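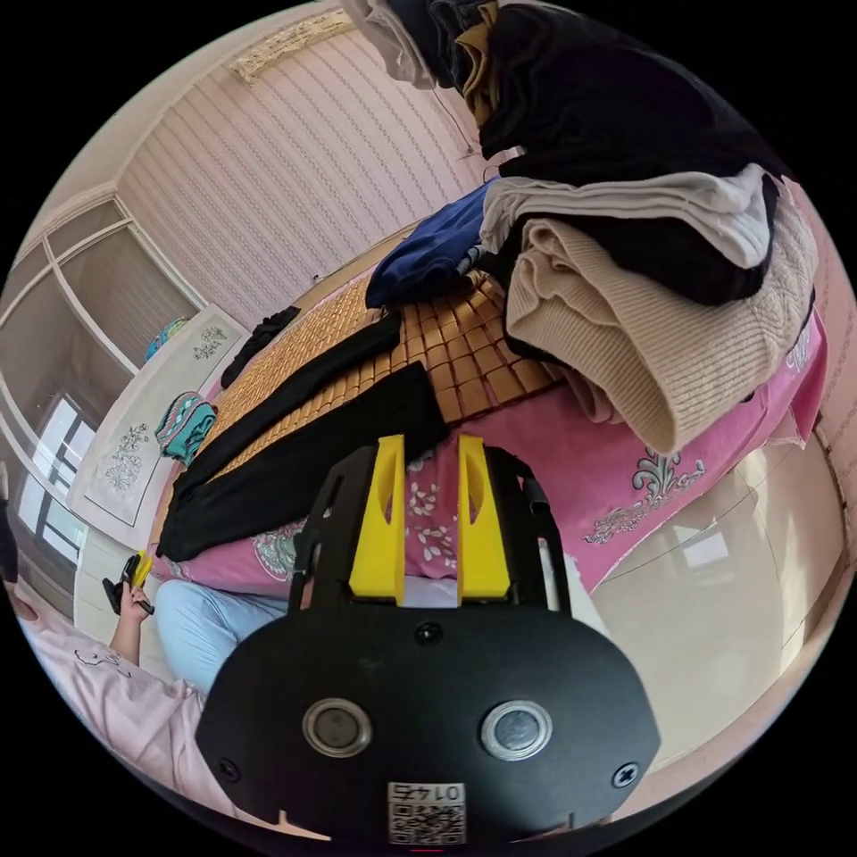

Posted by Oyelaran, August 4, 2019 | 2 replies | 1189 views

Folding clothes on a bamboo tile mat without snags?

We keep a bamboo mat on the bed over a pink flowered sheet, the kind made of little tan tiles, and it's the only flat surface big enough for folding. I've had it since February. Black clothes are the worst because every pull shows. Knits catch on the cord between the tiles. Do I need to take the mat off each time, or is there an easier way? The bed is 6 feet long, if that matters.

Stollia
Leave the mat where it is and lay a cotton pillowcase or an old towel on top of it. Fold on that. Lift each piece when you turn it, don't drag it. Dark shirts and pants can go straight on the tiles if you lay them flat and keep zippers facing up. 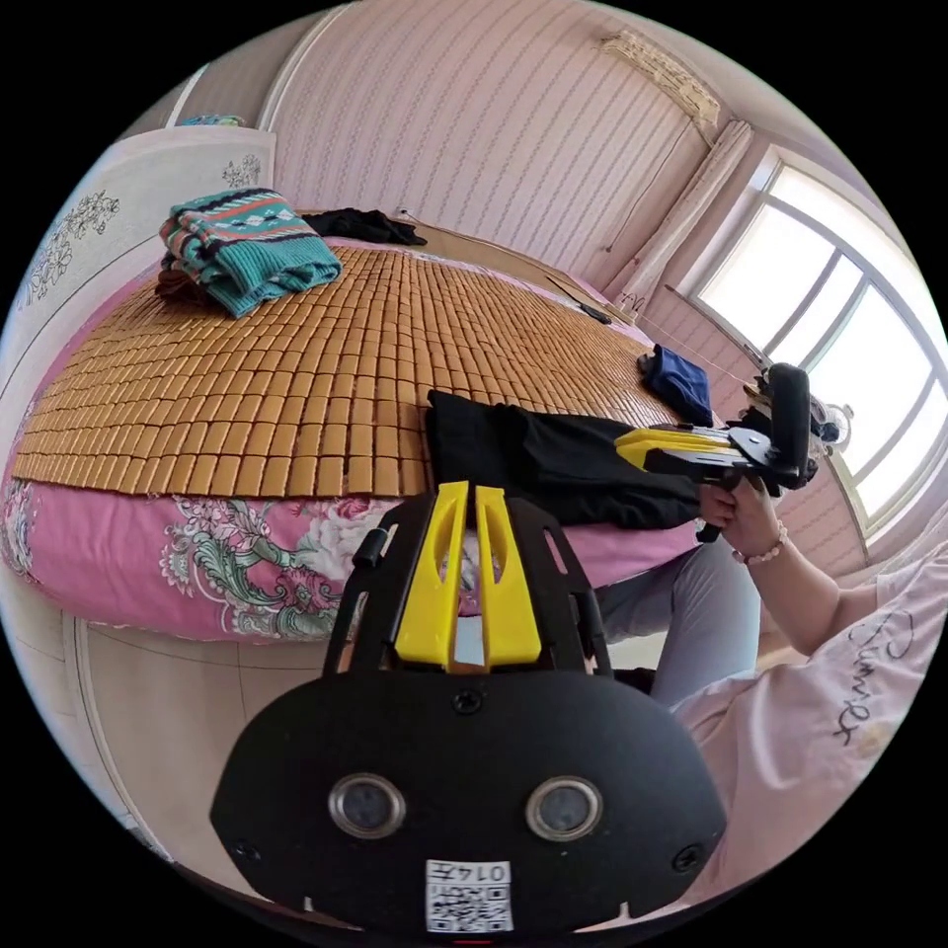

Sweaters I do separately. Sleeves in, fold once from the hem, then put it at the side of the bed so nothing gets pulled across it. A patterned knit with colored bands hides small pulls better than plain black, but a snag is still a snag. If you get one, work the loop through to the inside with a crochet hook. Never cut it.

Check the mat too. Run your hand over it and look for chipped tiles. Mine had 2, and a bit of fine sandpaper fixed them.

Cekus
I just fold on the couch. Mats are for sleeping.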